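NULLDALE, 27 January 2020 — The Matheson furniture works will change the finish on its pale table range in April, replacing a solvent lacquer with a water-based one.

Production manager Jessie MacLeish said the change affects 52 product lines and follows 4 months of abrasion testing. Unit prices stay the same.
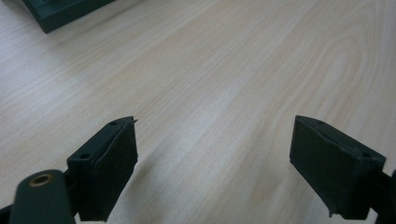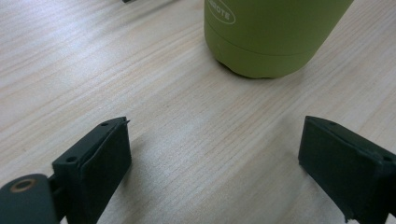
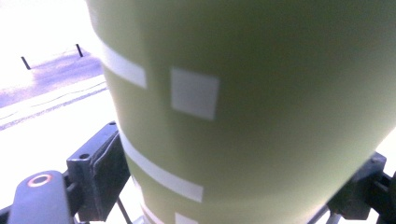 Light-colored wooden tabletop, first and second photos; green cylinder, third.

Tables already ordered, 1204 in total, will ship with the old lacquer. Buyers may request the new finish in writing before production starts. The warranty terms do not change. Care instructions will be reissued with the first deliveries.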